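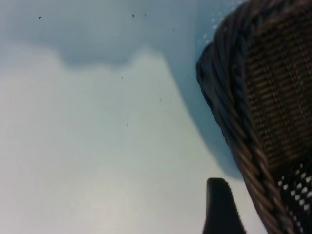 2 min read

Early years activity writer (part-time, home-based)

Comon makes activity packs about the wider world for children aged 3 to 6. The packs go to nurseries, childminders and families, and each one covers a single country or region. We are looking for a writer to join the team in May.

You will write 2 packs a month. A pack has a short story to read aloud, a map page, a song or rhyme, a cooking or craft activity and a page of notes for the adult. The story must be under 1000 words. Our illustrators work from your text, so you will also write a short brief for each page.

The first packs will be for our Wedix series on rivers and coasts. After that you will move on to Ung, which covers homes, food and festivals.

What we need from you

Experience of working with children under 6 in a nursery, school or library. Clear written English. Care in checking facts about places and the people who live there. You should be able to meet a deadline without being chased.

A second language is useful. A teaching qualification is welcome but we do not ask for one.

Hours and pay

The work comes to 2 days a week and you can choose which. We pay a fixed fee per pack, set out in the contract. There is one team meeting a month at our office in Prandell, starting at 10am, and we pay your fare.

How to apply

Send a CV and one activity you have written for this age group, no longer than 3 pages. Please say which country it is about and where you found your information. Shortlisted writers will be asked to do a paid trial page.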